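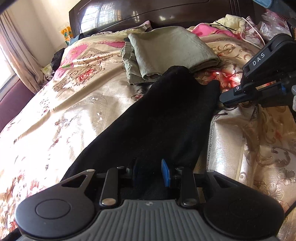

Folding Is the Easy Part

The claim that household robots are close usually rests on a video of one folding a towel. I have watched a large number of these videos for work, and I think they measure the wrong thing. Folding a flat, rectangular, pre-positioned cloth is a solved problem in the narrow sense that several groups can do it repeatedly. Doing the laundry is a different problem, and progress on the first says less about the second than the demos suggest.

Consider what the job contains. On an ordinary bed there may be one black garment laid out and half a dozen things beside it: a green cloth already folded, a pink one crumpled up against the headboard, a cable running across the fabric, a plastic bag. The bedspread has flowers and scrolls all over it. Sunlight from the window wipes out the pattern on one side. A person starts folding without registering any of this as difficulty. For a machine, each item is a separate decision, and the decisions come before the first fold.

Start with perception. Matte black fabric returns very little light, so a camera gets few cues about where one layer ends and the next begins. A sleeve lying on the body of a shirt of the same color may show up as nothing more than a slight change in texture. Depth sensors do not rescue this, as two layers of thin cotton differ in height by less than the noise of most units a household could afford. Add a window in the afternoon and the exposure is wrong for half the bed. Demo rooms have diffuse lighting and a plain gray table. I do not consider that cheating, but I would like it stated in the caption.

Then there is grasping. Two-finger grippers have improved a great deal, mostly through softer pads and better linkages that keep the fingertips parallel or let them wrap. They still have trouble picking up exactly one layer. The fingers either skim the surface or take the bedspread along with the garment. A human hand handles this by rubbing the fabric between thumb and finger and feeling the layers slide. Some labs have tactile pads that approximate this. The ones I have handled wear out quickly, and replacing them is a skilled job.

Planning gets the most attention in the press and is, in my view, in the best shape. Models trained on human demonstrations have learned a reasonable idea of what a folded shirt is and how to get there from many starting positions. The quality of those demonstrations has gone up since people began recording them in real bedrooms with hand-held grippers in place of remotely operated arms. The person feels the cloth, works at close to normal speed, and the recorded motion is one that a similar gripper could in principle reproduce. In principle is doing some work in that sentence. A person holding two grippers also brings a torso, two legs and a lifetime of knowing when to lean over. A fixed arm has a reach limit, and the far side of a double bed is usually beyond it.

My own numbers are modest. Last April, Svetozár Krajčí and I ran a folding system from Joria on 200 garments collected from colleagues, unsorted, dropped on a bed one at a time. It completed 138 of them to a standard we had agreed on in advance, which was that the item would go into a drawer without being refolded. We then repeated the test with the same 200 garments, but with other items left on the bed. It completed 49. Most of the additional failures were not bad folds. The system picked up two things together, or it folded one item with another inside it, and once it spent eleven minutes on a pillowcase that still had the pillow in it.

Lenka Havlíček, who manages the finishing line at Hevico, a commercial laundry, thinks I am too hard on these machines. Her line has used automatic folders for years and they are very good. I agree that they are. They are also fed by hand, one piece at a time, edge first, by people who separate, orient and inspect each piece before the machine touches it. When she timed the two halves of the task, the feeding took longer than the folding. The shop floor has had the easy half automated for a long time, and the hard half is still done by staff on their feet.

This is why I would like evaluations to change. Report the whole task, starting from a basket or a bed as it was found. Count the human interventions, including the ones before recording starts. Use dark fabric. Leave the cables where they are. The Cuvodness protocol, which our group now uses internally, does most of this, and every system we have put through it has scored lower than its published figure — in one case by more than half.

I expect the gap to close. Data from real rooms will help more than another generation of arms, and I would put money into tactile pads that survive a year before I put any into faster motors. Until then, a machine that folds whatever is placed in front of it is a useful appliance for someone who already has the time to place things in front of it. I would buy one for the towels.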